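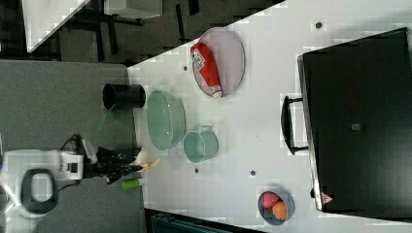

Drumham Resource Kitchen: Diary for Wednesday

Morning

The kitchen was opened at the usual time. The purpose of the day was to review the small wares before the October intake, and to settle which pieces should remain on the white table and which should return to the cupboard. The previous entry had left this open.

The table was taken first. The strawberry and the orange fruit have been kept together in the small grey bowl, where learners can find them without asking. The mint-green mug and the large ribbed bowl are to be treated as one set for the purposes of the shelf list, as the colour is the same and they have been asked for together in the past. The black cup was on its side near the edge of the table. It is to be stored upright in future, with the mugs.

Mr Horgan asked that the ketchup be given a fixed place. It has been resting across the plate, and the plate is wanted for the serving exercise. No decision was reached before the break. My own preference is for the door end of the shelf, with the label to the front.

The shelf itself was measured at 600 millimetres. This is sufficient for the green pieces if the colander is hung elsewhere. A hook has been requested from Coughlan -- the second such request this term -- and the matter remains with them.

The list of wares supplied by Wevar was compared with the cupboard. The descriptions on that list are brief, and "bowl, small" might be any of several. I have written the colour beside each entry in pencil, and Lorcan Horgan will have the sheet typed.

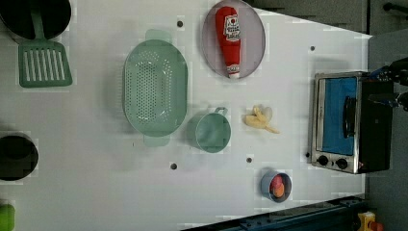 Cooking and draining

The pots are to stay on the left of the table and the toaster oven on the right. This was agreed last term and there is no reason to alter it. The slotted spatula was lying beside the pots with its head on the table. Learners have been in the habit of putting it down wherever they finish, and a rest should be bought from the sundries allowance if one can be found at a sensible price.

The colander and the measuring cup may remain side by side. They are used one after the other in the rice exercise, and moving them apart would cause more walking than is desirable in a room of this size.

The toy banana, with its peel opened out, was raised as a question. It is popular with the younger visitors and will be kept, although it should not be placed among the items for the weighing exercise. Mr Horgan recorded a mild objection. He would prefer it in the Trultgate loan box, and we shall return to the point when the box comes back.

Eight learners are expected in the new intake. They will attend in two groups, with two hours allotted to each. The table as presently laid is full for that number, and I should like the plate and the colander to be further from one another before the first group arrives. 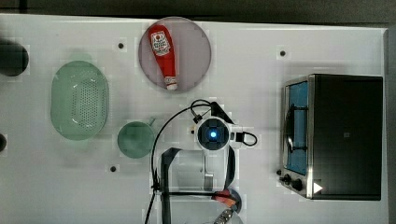 Fergal Breathnach

Afternoon. The knobs on the toaster oven are to be wiped at the close of each session, and the glass door on Wednesdays. A line to this effect has been added to the card inside the cupboard.

The ketchup was discussed again and will go on the shelf as proposed. The round plate is therefore released for serving. Mr Horgan will amend the card.

Still outstanding: the hook, the spatula rest, the typed list and a reply from Trultgate concerning the loan box. Keys returned to the office at ten past four.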